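My job got grippers 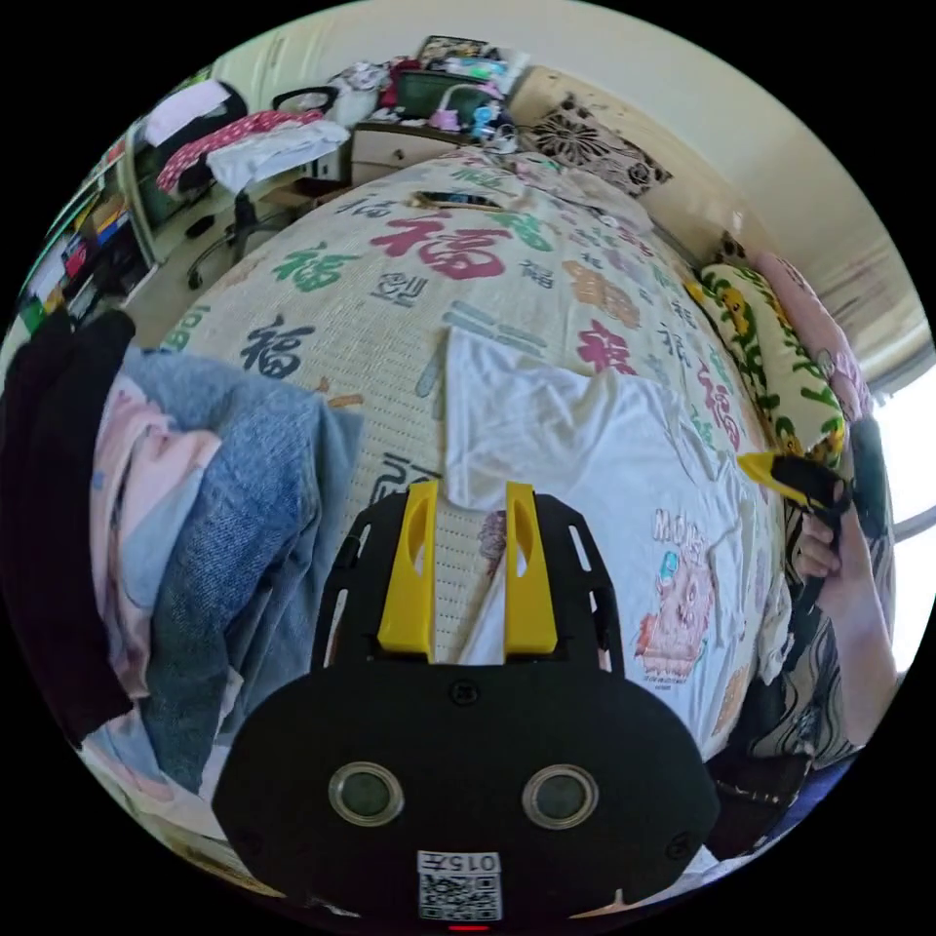
My shifts at Kustari used to be all folding and packing, 25 bins before lunch, and my wrists knew it. Since May the folding machine takes the plain stuff and I get handed the teaching side instead, which is slower than I expected! You hold the grippers and do the chore the way you'd do it at home, on a bed with a white T-shirt spread over the quilt and more clothes in a pile - and then you do it again. My fingers want to help the whole time. The pay is the same, the chatting is mostly gone, and I miss that (a lot). Two of the packers moved over to Girnov and I still save them a seat at lunch out of habit.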